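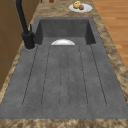 Sink and drainboard set into the countertop.

Wurner Film Archive
Technical Subgroup, minutes of the meeting of 29th October

Chair: Retno Subramaniam
Minutes: archive office

1. Minutes of the previous meeting
Approved with one correction. Under item 4, "negative" should read "duplicate negative".

2. Gukano nitrate reels
Inspection of the two reels is complete. Combined length is 1,636 feet. Shrinkage is within the limit for the step printer but too high for the continuous printer. Edge codes on reel 2 do not match reel 1, and the reels may come from different prints. The catalog will carry them as separate items until the title cards have been compared.
Decomposition is limited to the tail of reel 2. The affected section will be cut out, canned separately and logged by length.
Action: vault staff to update the catalog entry.

3. Scanning of the Pellegrini serial
Chapter 3 has been scanned. Chapters 4 and 5 are waiting for perforation repair. The chair asked whether the tinted sections should be scanned in color or in black and white with the tint added afterward. Agreed to scan in color and keep the raw files. Tint references will be taken from unfaded frames near the splices.
Intertitles in chapter 3 are flash titles of a few frames each. They will be extended to reading length in the access copy only. The preservation copy stays as found.

4. Projection speed
Test screenings of the Nalo comedy were run at 18 and 20 frames per second. The subgroup preferred 18. The cue sheet found with the print gives no speed. To be recorded as an estimate in the notes supplied to the accompanist.

5. Storage
Vault B humidity was above the set point for 168 hours after the dehumidifier fault. No change was found in the cans sampled. Acetate holdings in that vault will be rechecked with test strips in March.
A request for 600 replacement vented cans was approved. Delivery to be split between the two vaults.

6. Loans
One request, for the Pellegrini chapters. Deferred until the access copies are made.

7. Other business
None.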